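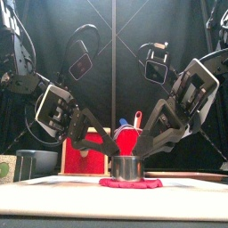

Delwyn Donnelly says that when he was six he thought the bank kept his money in a box with his name on it, and that if he asked, somebody would go and get the very same coins he had handed in. Many people think so, including some grown-ups. Banks don't work like that, and the way they do work explains something called a bank run.

What happens to money in a bank

When you put money in a bank, it is called a deposit. The bank writes down how much you put in. That number is your balance, and the bank owes you that much. If your balance is $435, the bank has to give you $435 when you ask for it.

The bank doesn't leave your money sitting there. It keeps part of it ready as cash and lends a lot of the rest to other people. A family might borrow money to buy a house. A bakery might borrow to buy a new oven. They pay the money back a bit at a time, and they also pay something extra, called interest. Interest is one of the ways a bank earns money. Sometimes the bank pays you a little interest too.

On a normal day this works fine. A few people take money out, and a few people put money in. The bank only needs enough cash for the people who come in that day.

What is a bank run?

A bank run is when a lot of people try to take their money out at the same time.

The town of Sevasholm once had a small bank called Dunell Savings. It had 113 customers, and most of them knew each other. One December a rumor went around that the bank had lost a lot of money. The rumor was wrong. A company named Cekora, which had borrowed from the bank, had been late with one payment. It paid the next week.

But people had already heard the rumor. Mrs. Lu, who had a shoe repair shop, went to take out her savings. Her neighbors saw her go and went too. By lunchtime there was a line out the door and past the post office.

The bank paid the first people in line. Then it had to tell everyone else to wait. Most of its money was out in loans, and you can't ask a family to pay for a whole house by Friday. The people still in line were sure now that the rumor was true.

A bigger bank in the next town lent Dunell Savings some cash, and the doors opened again in the morning. Everyone who wanted their money got it. Quite a few put it back before spring.

Why do people join the line?

It may seem silly to run to the bank over a rumor. Think about it from the point of view of someone in Sevasholm, though. If you think the bank might run out of cash, you want to be at the front. If everybody thinks this way, the bank can run out even if nothing was wrong with it before.

Sometimes something really is wrong. A bank may have made loans to people who can't pay them back. Then the bank doesn't have enough to pay everyone, even if it waits. This is called a bank failure. It is different from being short of cash for a day, but from the sidewalk the two can look the same.

How are deposits kept safe now?

In the early 1930s thousands of banks in the United States closed, and many people lost savings. In 1933 the government set up deposit insurance. If an insured bank fails, the insurance pays people back, up to a limit. Most families have less than the limit in the bank, so they have little reason to stand in line.

There are other protections too:

Inspectors called bank examiners look at a bank's records.

Banks must follow rules about how much risk they take.

The Federal Reserve, which is the central bank of the United States, can lend cash to a bank that needs it for a short time.

Banks still fail now and then. Often another bank takes over, and customers can keep using their accounts.

Try it with a group

You need 30 paper clips and 6 players. One player is the banker. The other 5 each deposit 6 clips. The banker lends 20 clips by putting them in an envelope, which can't be opened until the game is over. Now let one player take out all 6 clips. Then let a second player try. See what the third player decides to do.

Words to know

Deposit: money you put in a bank.

Balance: how much the bank owes you.

Loan: money someone borrows and has to pay back.

Interest: extra money paid for borrowing.

Deposit insurance: a promise to pay you back, up to a limit, if your bank fails.

Page updated 3/7/18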